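Tue 18 February

Seed starting, Nedow house. Germination check on the onion trays sown for the spring plant sale and the farm stand.

Counted this morning before watering. 261 up out of the first block, nearly all of them the yellow storage type. The reds are slow again. They were slow in December too, when we did the small trial batch, so I don't think it's the mix. Seed is from the same Vasić packet as the trial. I'd like to order a second lot from somewhere else before we sow the rest, and run both side by side on the same heat mat.

Mat 3 is reading low at the north end. Moved the reds to the middle and put the leeks out on the end, they don't mind it. Will check with the soil thermometer tomorrow first thing, not the dial on the mat, which I no longer trust.

Total sown so far this season is 1367 cells. That includes the parsley, which should not really be counted until it shows. If the parsley fails we still have bench room for one more sowing before the lettuce needs the space.

Damping off: two corners of one celery flat. Pulled the flat, cut the water back, left the dome off. Fan is on low overnight from now on. If it spreads I'll dump the flat and resow, celery seed is cheap.

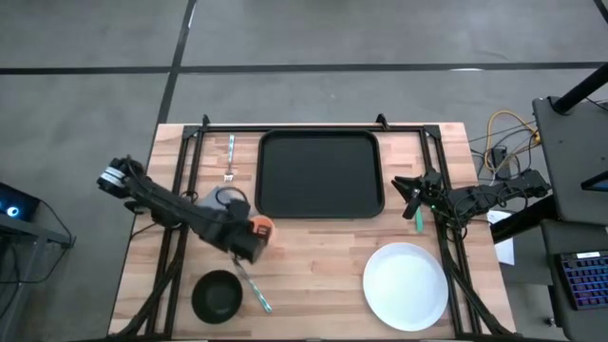

*Work table with the black tray at the back.*

Cloranus (the winter squash we saved seed from at Lellovard) needs a decision. We have one jar. The seed looks plump and dry but it was a mixed patch and I can't swear to the cross. Options as I see them:

- Grow all of it for the stand and sell whatever shape comes out.
- Grow 7 plants at the far end of the Lellovard field, hand pollinate, and save clean seed for next year.
- Both, if the jar germinates well enough.

I lean toward both. Did a paper towel test on a pinch of seed this afternoon. It's in a bag on the shelf over the heater, labeled. Please leave it shut, I'll open it in a week.

Potting mix: the new bale is coarser than the last one. Fine for the tomatoes later on but the small seed falls down into it. Screened enough for the remaining onion flats with the quarter-inch hardware cloth. It's slow work and dusty, wear the mask. The screened stuff is in the lidded bin by the door. Sticks and lumps went to the compost.

Watering: switched the leeks to bottom watering. Onion tops got flattened by the hose on Sunday, use the fine rose on the can until they're big enough for a first trim. Trim to two inches when they start flopping over, and save the trimmings for the stand kitchen if there's enough to bother with.

Still to do:

- Thermometer reading, both ends of mat 3
- Order second lot of red onion
- Re-label the leeks, marker has washed off half the tags
- Find the other roll of row cover, last seen at Lellovard in the tractor shed
- Sharpen the trimming scissors
- Pepper sowing, hot ones first, as soon as a mat is free

Vents closed at five. It was still warm inside, so I opened the one over the door a crack and left it that way for the night.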